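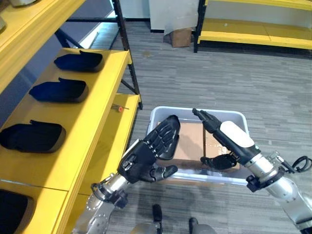
Open shelves suit parts that are handled every day, and closed cabinets suit everything else, Tzu-hsuan Cheng wrote in response to the storage review at Menby. The response went on to ask that the open shelving be kept in one colour throughout the parts area, and that light items and heavy items be given separate levels so that staff are not obliged to shift one to get at the other.

Both requests were adopted. 

Menby Parts Area: Storage Gallery 4

The Menby parts catalogue lists 3,607 items. Most are kept in cabinets and are outside the scope of this page. The open shelving is reserved for components in frequent use, together with the small hand tools that go with them. Its layout was prepared by Vratislav Vaněk and is reviewed each December, when the catalogue is also brought up to date.

Upper levels: metal components

Silver cylindrical modules are kept on the upper shelf, standing on their bases with the bored face upward. The ring of holes can then be inspected without lifting the module. Rows are allowed to be loose; staff are asked only to leave room for a hand between one module and the next. Boxes may share the shelf if they are placed to the left. 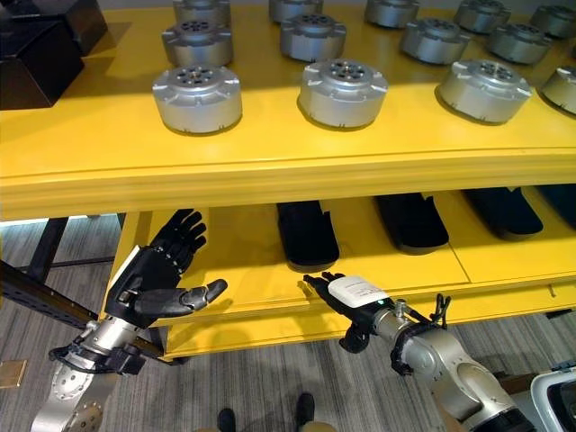
The same rule applies when a row has been partly drawn down. Remaining modules are not pushed together to close the gaps, and new stock is added from the back. A module awaiting inspection should be tagged and taken to the bench before any other stock is moved.

The front edge of each upper shelf is to be kept clear for a depth of 100 millimetres wherever stock levels permit. Anything set down there temporarily should be returned to its place by 4 p.m.

Lower levels: soft and shaped parts

Foot pieces, pads and soles are stored on the lower levels, laid side by side. They are not to be stacked. Weight left on a soft part for any length of time can mark it, and a marked part must be entered in the catalogue as second grade. Foam pieces may be moved up a level when space is short, provided no metal stock is on the same shelf.

Light screwdrivers may be left on a lower shelf during working hours. Heavier tools belong in the drawer cabinet and should be signed back in under the name of the person who took them out.

Racks and small blocks

Small light-coloured wooden blocks have been given a place of their own on a rack with yellow uprights. The perforated black strip at its lower part is to be left uncovered. Bins and trays are kept below the level of the rack and should not be filled past the rim.
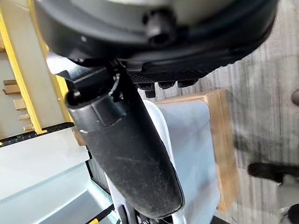
Labels for blocks and other small items are supplied under the Filtunari scheme in packs of 300. Each label carries the catalogue number and the grade, and staff should write in pencil so that a label can be corrected when the grade changes. Requests for further packs are to be made through Onyeka, the ordering system, with the shelf number in the subject line.

Divided compartments

Some lower shelves are fitted with an upright divider. Compartments on either side of a divider are used for single items that do not form part of a row, including hands and other finished assemblies. A hand may be rested on its side. The fingers should be left free of the divider and should not carry any weight. 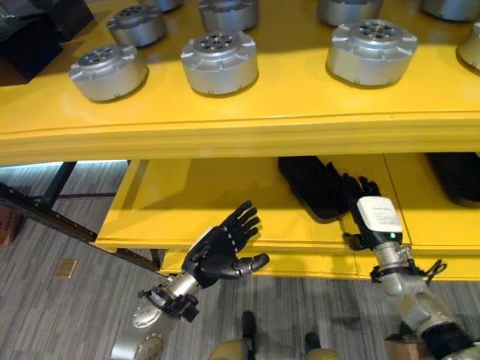

Items in a compartment remain there until they have been signed out. Where two people require the same assembly, the earlier entry in Onyeka has priority, and the item should be returned to the compartment it was taken from even if another is closer to the bench.

Lighting, floor and access

The undersides of the shelves are wiped down monthly. The carpet tile is vacuumed every evening, and cardboard is to be flattened and removed before cleaning begins.

Comments on the arrangement of the open shelving may be sent to Vratislav Vaněk. Galleries 1 to 3, covering the Fidulus cabinets and the receiving bench, are available from the storage index.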